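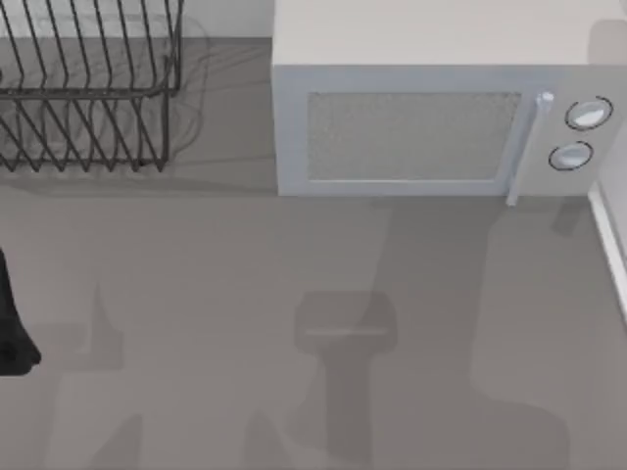 Counter view from the simulated kitchen: dish rack at the left, microwave at the right, seen from overhead.

Household robotics / Simulation / Data cards
Posted in December by the Nellosby maintainers
Reading time: 5 minutes

# Nellosby Counter Chores

Hello, and thank you for stopping to read the card before downloading anything. We know how tempting it is to skip this bit, and we have done it ourselves more often than we'd like to admit.

Nellosby is a set of 1000 simulated episodes of a robot attempting small kitchen jobs at a counter. It grew out of a long-running argument in our group at Pedumholm over whether a machine can be trusted with household chores yet. Half of us thought it was nearly there and the other half still wouldn't let one near the good plates, so we built something we could all point at while arguing. The arguing continues, I'm glad to say, but it has become a good deal more specific.

## What is in it

There are 16 chores, all of them dull in the way that real chores are dull. Putting a plate in the rack, taking it out again, opening the microwave door, turning a dial, closing the door, wiping a patch of counter, and so on. Nothing here involves cooking a meal or chopping anything. We did try a tea-making chore early on and spent most of a summer on it before putting it quietly away.

Each episode comes with:

- the overhead view of the counter
- the joint positions and gripper commands at each step
- a short written instruction in plain English
- a mark for success, part success or failure

The part success mark deserves a word. A person asked to shut the microwave who leaves the door resting against the latch has sort of done it, and you would probably just nudge it with your elbow on the way past. We didn't want to call that a failure, and we certainly didn't want to call it a success, so it has its own mark and you can fold it into whichever side suits your work.

## How the kitchen was made

The counter, rack and appliances are rendered. The wire rack was by far the most trouble: thin rods are awkward for contact simulation, and a plate that slides neatly between two tines in a real kitchen will happily jitter, hop or sink halfway through the wire in a simulated one. Version 2 uses a simpler collision shape for the rack, a bit thicker than the wires you see, and the plates behave much better for it. If you are comparing results with the first release, please say which one you used!

Shadows are switched on throughout. The arm is often outside the overhead view while its shadow still falls across the counter, and models trained without shadows got into a dreadful muddle when we showed them any. Please don't turn them off to save rendering time unless you mean to study exactly that.

The motion planner is Rolletti, with its default settings apart from a slower approach speed near the rack. The grasp scoring comes from Ďurica, which we have bundled in the repository so that you needn't hunt for a matching version.

## So, can it do the chores?

Some of them, some of the time. Our baseline managed 9 of the 16 chores well enough that we would call them dependable inside the simulator. Doors and dials mostly went well. Wiping went better than any of us expected, though in fairness our crumbs are very well-behaved crumbs.

Plates remain the sore point. Setting one upright between slanted tines asks for a small tilt, a bit of feel and a willingness to back off and try again, and the baseline tends to press on regardless. A child of seven with wet hands does it better. I would still not hand over the washing-up, and I say that as one of the hopeful half.

## Please bear in mind

- Results in here say little about a real kitchen, where counters are cluttered and somebody is usually standing in the way.
- The lighting is soft and even throughout. We have no evening light, no glare from a window and no steam.
- There is only one layout of fixed appliances. A model can learn where the microwave lives without learning what a microwave looks like.
- Failures are kept in on purpose. Filter them yourself if you need clean demonstrations only.

## Getting started

Unpack the archive, read `chores.txt` for the list of instructions, and run `view_episode.py` on any episode folder to play it back. It needs no graphics card, although it will be a little slow on an older laptop — put the kettle on.

Corrections are very welcome through the issue tracker. If you find an episode whose mark looks wrong, give us its folder name and the step where you think things went astray, and we'll take another look. We are slow in the holidays but we do read everything.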